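This site uses cookies to remember your preferences. Accept all | Manage settings

Give Student Robotics a Bedroom to Tidy

By Reijo Tikkanen

July 18, 2024

For many years the student robotics competition has followed a familiar pattern. A team builds a machine, the machine crosses a marked arena, and a judge records how fast it did so. The format has served schools well. It has also taught a generation of students that the world is flat, evenly lit and free of bedsheets.

The Brekcombe robotics program should make household work the center of its senior course. Under the present rules, 50 of the 100 points available in the annual project are awarded for speed. Only 33 are awarded for handling objects, and those objects are hard plastic blocks of a single size. Students respond sensibly to such rules: they build quick machines that grip blocks.

A bedroom asks for different skills. Picking up a soft toy from a mattress requires a team to think about reach, about how firmly a hand should close, and about a surface that gives way under pressure.

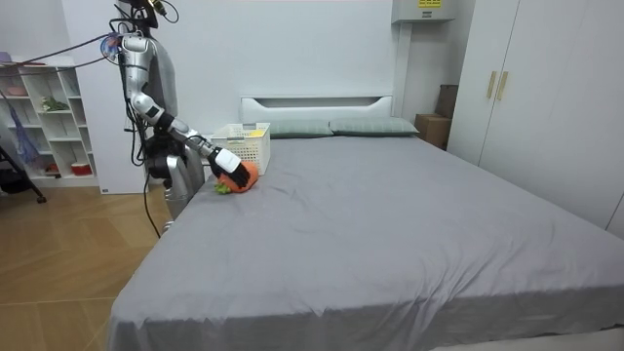

Should beginners be given work this difficult? They should, provided that the grading rewards careful attempts and clear records as well as finished tasks.

Objections to this view deserve a fair hearing. The Zestis team, whose members have done well under the current format, argues that a race is easy to judge and pleasant to watch. Both points are true. Parents will sit through a race – few will sit through a slow afternoon of toys and pillows. There is also the matter of cost, and a school with one shared machine cannot offer every student equal time on it.

These difficulties can be managed. The Surdu project group already works in shifts and keeps a common logbook, and its 43 entries for the spring term contain more useful engineering than most of the trophies in the front hall. The program should adopt that logbook as a graded requirement next year, and should move at least half of the speed points to the handling of soft and irregular objects.

Subscribe to the Skidudeo newsletter for new essays by email. You may unsubscribe at any time.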